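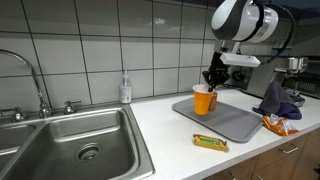 The orange cup on the tray, with the sink bench in its natural state: one snack bar, one open snack bag, one tea towel in a heap.

Posted in September by Bình Hứa

The Skemness Kitchen, Bench by Bench

Welcome to the kitchen page! A few of you asked, after the lunch gallery went up, whether I would do the same for the kitchen itself, and I said yes straight away and then took most of the winter to get to it, so thank you for your patience. The kitchen at Skemness is a small one with a long bench, and it does a great deal more work than it was ever built for. On a Saturday there can be three different groups through before lunch, each with their own idea of where the cups live.

I have started with the sink end because that's where everybody ends up sooner or later, and because I'm fond of it. You can stand there with a cuppa and have a proper talk with whoever is washing up, which is how I have come to know half the people in this building. The rest of the pages (the pantry, the oven, the dreaded second drawer) will follow when I get a free afternoon, or when somebody brings me a cake and asks nicely.

Going back to the top picture, then, with a line or two for each of the things in it that people always ask me about.

The orange cup
I have a soft spot for this colour. It is a tall tumbler, bright as a road cone, and you can find it from the far side of the room, a real advantage in a kitchen where mugs go wandering. We had a whole set from Skevetti once, in 8 different colours, and the orange ones have outlasted my favourite green by years. If you are thinking of buying for a shared kitchen, buy bright and buy plastic!

The grey tray
It sits on the bench beside the sink, never quite straight, and I have given up squaring it off. The raised lip is the bit I love, as our old flat one used to send every drip straight over the edge and down the cupboard doors. Cups and small things go on it, please, and big pots get dried by hand and put away. (The Olla stockpot is the one I'm thinking of. It is a wonderful pot and it takes up the room of four ordinary ones.)

The sink
Stainless steel, a large basin and a smaller one next to it, with a tall gooseneck tap that I would not swap for anything. You can get a bucket under a tap like that without tipping it sideways and drenching your shoes. Washing in the big side and rinsing in the little one is how I was taught, and I notice that everyone who was taught otherwise does it with the same confidence.

The benchtop
White with speckles, and very forgiving of toast crumbs. I was keen on a plain white one when we were choosing, and my sister talked me out of it over the phone from Ardeleanu, where she had one and wiped it down from morning to night. The money raised at the spring fete came to a little over $1,000 and the benchtop took nearly all of it, with $200 left for a new set of tea towels and a decent scrubbing brush.

The snacks
A bar in a yellow wrapper at the front and an orange and white bag torn open beside the tray. I do like a kitchen where there is something to nibble while the kettle boils. Anything left out on the bench is fair game after 4 o'clock, an old rule here and one that has caused some feeling over the years, so put your name on it if you are saving it for the drive home.

The navy towel
Bunched up in its usual spot behind the snacks, with a little peak like a mountain range. I know it ought to be hung on the rail, and I have said so at length, and then I have gone and dropped it on the bench myself with both hands full of cutlery. Dark colours are the way to go for a shared towel, by the way, especially if your lot drink as much tea as mine do.

I would love to see your own kitchens, sink end or otherwise, and I'm always after a better way of storing lids. Leave a note in the book by the door or catch me at the bench on a Saturday morning, I'm usually the one drying.

Last updated: September

Contact Bình | © Skemness Kitchen pages | Back to top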